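Research News
9 November 2024

Girkell Project Enters Second Phase of Demonstration Gathering

The Durnus Institute is pleased to report that the Girkell project has completed its first phase and has begun a second round of demonstration gathering at the Owusu building. The project, led by Dr. Bernadette Deschamps, studies how a learning system may acquire everyday handling skills from examples performed by people.

During the first phase, staff members recorded themselves carrying out short tabletop tasks with hand-held grippers. Each gripper carries its own camera, so that the record shows the task from the position of the tool. The approach allows examples to be gathered at an ordinary table, without reserving time on the Institute's robot arms, which remain in steady demand by other groups.

The second phase extends the work to objects that were set aside earlier as too difficult. Among these are thin upright items, objects with polished surfaces, and objects whose weight sits mostly in the base. Early trials of the trained system showed that it tended to close its fingers too soon when approaching narrow shapes. Maëlys Brunet, who oversees the recording schedule, has therefore asked that operators vary the height and angle of each approach and include a share of slow, corrected attempts.

"We had a great many clean examples and very few untidy ones," Ms. Brunet said. "A system that has only seen perfect approaches has little to draw on when it arrives slightly to one side."

Six operators are now trained for the work, and three further staff members will join them in December. Sessions are limited to two hours, with a change of object set at the midpoint. Operators are reminded that both fingers should be in view of the camera before a recording begins, and that an attempt should be kept even when the grasp is missed.
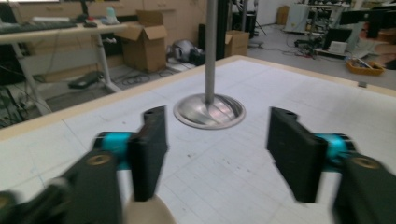 Recordings are reviewed by Adebayo Onuoha and Monique Caron before they are added to the training collection. The review covers timing, labeling, and the quality of the tracking data. Quick movements of the hand remain a concern – a blurred passage may still be useful, but it must be marked as such. A revised labeling guide has been placed in the Draltent shared folder and replaces all earlier versions.

The room used for recording has not been cleared or arranged for the purpose, and this practice will continue. Dr. Deschamps has asked that furniture and equipment be left as they are found, so that the collection reflects working spaces in their normal state.

Staff who wish to be trained as operators should write to Ms. Brunet. Requests to use the collection in other projects should be sent to Fabrice Riviere in the Research Data Office, with a short statement of purpose and the name of the group leader.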